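Ribbed pads vs. smooth pads on hand-held grippers, for cloth

gearbucket
Mar 2, 2018
OK so I've been going back and forth on this for weeks and I want opinions. I'm teaching an arm to handle clothes, and I do all my demos with hand-held grippers first. Two sets of pads on the bench: the smooth ones from Stidik and the ribbed ones from Gondport. The ribbed ones grab thin fabric way better, but they leave little lines in anything soft, and my test shirts are starting to look chewed!

tallowfield
Ribbed, every time. I ran 22 folds on the smooth pads and 22 on the ribbed, same shirt, and dropped it 3 times with the ribs. I quit counting drops on the smooth ones. Who cares about lines?

nurse_of_bolts
I care about lines, lol. Also, what's under your shirt? On a hard table I'd agree with you, but on a bed the fingers sink in and you come up with shirt AND sheet. Dinesh Mathur at Nurside warned me about this and I ignored him for a month. Patterned cloth on patterned bedding is the other half of it, your camera has to find the edge before the pads matter at all. This kind of thing:

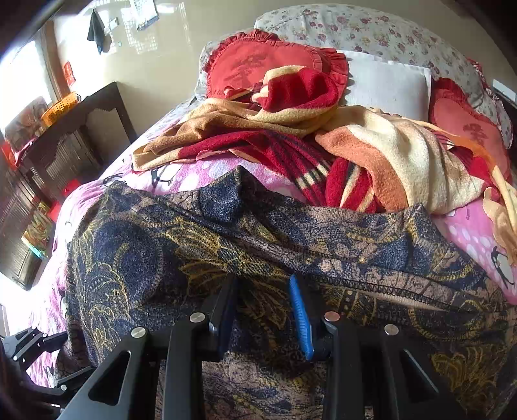
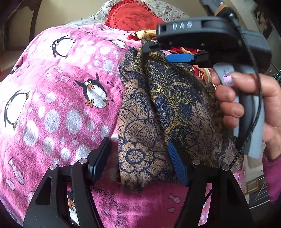
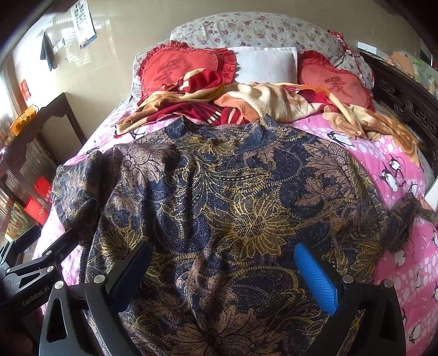
Paisley on penguins, with at least one blue pad in all three. Now tell me your segmentation picks up a fold in that first try.

gearbucket
Oof, no, mine would lose it. I've been using a plain gray table the whole time, so maybe my numbers are too kind to both pads.

tallowfield
You're mixing up two problems though. If the camera misses the edge, swap the camera. The pad still has to hold the cloth once you get there, and smooth pads don't hold thin cotton. I'd rather pick up a bit of sheet and let go of it than never lift the shirt.

nurse_of_bolts
Letting go is the hard part! With ribs the sheet comes along and stays along. I backed my closing force down to setting 23 on the Rawat controller and that helped more than any pad swap did. Try that before you buy anything.

gearbucket
Mine's the older Rawat, it only has low, medium and high :( Does the 626 board fit the same housing?

nurse_of_bolts
It does, but you need the longer cable. Satish Rastogi posted the pinout back in May, search the controller section.

tallowfield
Fine, lower the force. With ribbed pads.

gearbucket
Ha. I'll put ribs on one finger and smooth on the other, run it on my own bed at low, and post the drop counts for both of you to fight over.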